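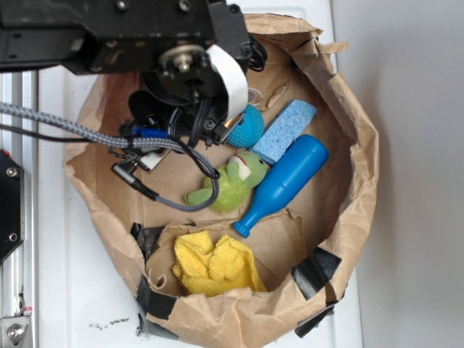

Chapter 6

Paper as a Packaging Material

March – Packaging Materials course team, Flirkcombe

6.1 Scope of the chapter

Paper is one of the oldest packaging materials still in daily use. It is made from plant fiber, it can be folded without tools, and it can be printed, glued, coated and pulped again. This chapter covers the papers used for bags, sacks and wraps. Corrugated board was covered in Chapter 5 and is mentioned only where the two materials share a test method. Molded pulp is left for Chapter 9.

The reader should already know the terms stress, strain and stiffness. Section 6.2 deals with fiber and pulp, Section 6.3 with the paper sheet, Section 6.4 with the shape of the bag, and Section 6.5 with moisture. The worked problems at the end of the chapter use data from a single line of carrier bags made at the Revholm mill, so that answers can be checked against one another.

6.2 Fiber and pulp

Wood is made up mostly of cellulose, hemicellulose and lignin. Cellulose forms the long chains that give a fiber its strength. Lignin binds the fibers together in the tree and makes the wood stiff. To make a strong paper, most of the lignin is removed and the fibers are kept as long as possible.

The kraft process does this with heat and an alkaline cooking liquor. Wood chips are cooked under pressure until the fibers separate. The spent liquor is burned to recover the chemicals and to supply steam to the mill. Unbleached kraft pulp keeps a small share of its lignin, and this residue gives the paper its brown color. Bleaching removes the color at some cost in yield and, if it is carried too far, in strength.

Softwood fibers are longer than hardwood fibers. Sack grades are therefore made mainly from softwood. Hardwood pulp may be blended in where a smoother printing surface is wanted. Recycled fiber is also used, though fibers shorten and stiffen each time they are pulped and dried. A bag grade with a high recycled content is usually made heavier to reach the same tear strength.

6.3 The sheet

The weight of a paper is given as its basis weight, in grams per square meter. The carrier grade used in the problems for this chapter has a basis weight of 100 grams per square meter. Basis weight says nothing about thickness. Two sheets of equal weight may differ in thickness according to how hard they were pressed.

Paper is not the same in all directions. On the machine, fibers tend to line up with the direction of travel, called the machine direction. The direction at right angles to it is the cross direction. A sheet is stiffer and stronger in tension along the machine direction. It stretches more in the cross direction before it breaks.

When paper is folded, the fibers on the outside of the fold are put in tension and those on the inside are crushed. Some bonds between fibers fail. The sheet does not return to flat when the load is removed, and the crease acts as a hinge in later use. A sheet that has been creased many times at random becomes softer and loses stiffness well before it loses much tensile strength.

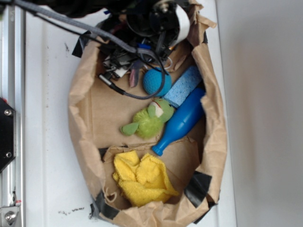 The loss of stiffness matters most at the mouth of a bag. A single cut edge has little resistance to bending and is the usual place for a tear to start. Turning the edge over puts several layers together and raises the stiffness of the rim. Makers of carrier bags do this with a glued turn-over or with a separate strip of paper. The strip also spreads the load from the handles – a point taken up again in Section 6.4.

Tear strength and tensile strength should be kept apart. A tensile test pulls a strip until it fails. A tear test measures the work needed to carry on a cut that has already been made. Beating the pulp harder improves bonding and raises tensile strength, but past a certain point it lowers tear strength. The Troruvlow trials, set out in Table 6.2, show this for one softwood pulp beaten to 3,000 revolutions in a laboratory mill.

Stretch can be built into the sheet. In extensible kraft the damp web is pressed together along the machine direction before it is fully dry. The finished paper can take up a sudden load by stretching, so that a sack dropped on its side is less likely to burst. The Kubo sack grade in Problem 6 is of this type. In that problem, samples are held in the test room for 30 hours before the first reading, and the reader is asked to find the energy absorbed per unit area from the load and stretch curve.

Before going on to Section 6.4, the reader should be able to tell the machine direction of an unmarked sheet by tearing it both ways. The tear along the machine direction runs straighter.

Contact: Packaging Materials course office, Flirkcombe | Copyright Flirkcombe. All rights reserved. | Back to top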